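**Floltholm opens its comics news site to reader-run pages**

30 Mar 2025 — Floltholm, the independent comics news and reviews site, has released a set of tools that lets readers create and maintain their own pages on the site. The tools cover reading lists, series indexes and convention diaries. They are available to all registered accounts at no charge.

Until now, contributions from readers were limited to comments beneath articles and a monthly letters column. Under the new arrangement, any account that has been open for 12 weeks can apply for a page. Applications are handled by the editorial desk and answered within four working days.

Each page can hold up to 130 entries. An entry consists of a title, an issue number, creator credits and a short note, with one optional cover scan supplied by the publisher. Entries can be sorted by publication date, by story order or by a manual order set by the page owner. Pages can be exported as plain text or as a spreadsheet.

The page system was built by Brivetti, which has maintained Floltholm's archive software for eight years. It uses the same creator database as the site's reviews, so a correction made to a writer or artist credit in one place is carried through to every page that refers to it. 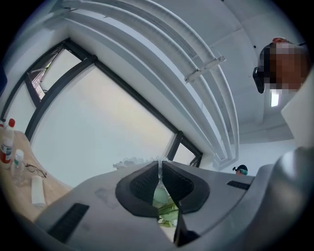 **Pádraig Cronin**
Managing Editor, Floltholm

"Readers have been sending us indexes by email for a long time, often in better order than our own," said Cronin. "We had no sensible way to publish them. The new pages give that work a fixed address and a named author, and they can be corrected when somebody finds a missing issue."

Two publishers are supporting the launch. Özkan will supply cover scans and full credits for its back catalogue, including the black and white anthologies that have been out of print in the UK and Ireland. Flikness will provide the same for its current monthly titles, with new issues added on the day of sale.

Page owners keep the copyright in their own notes. Floltholm takes a non-exclusive licence to display them and will not place advertising inside an entry. Scans of interior pages are not permitted, except for preview material already released by the publisher. Owners can close a page at any point, and closed pages are removed from search within a day.

Comments on reader pages are switched off by default. Where they are switched on, the existing site rules apply and spoilers must be tagged — the tag hides the text until it is selected.

A second release is planned for July. It will add shared pages, with up to four owners each, and a tool for comparing collected editions against the original issues.

**Availability**

Applications are open now through the account menu. Existing letters column contributors do not need to meet the waiting period.

**Notes to editors**

- Floltholm publishes news, reviews and interviews on comics in English.
- Review access to the page editor can be arranged through the Floltholm press desk.
- Logos and cover images from Özkan and Flikness are available on request, subject to each publisher's terms.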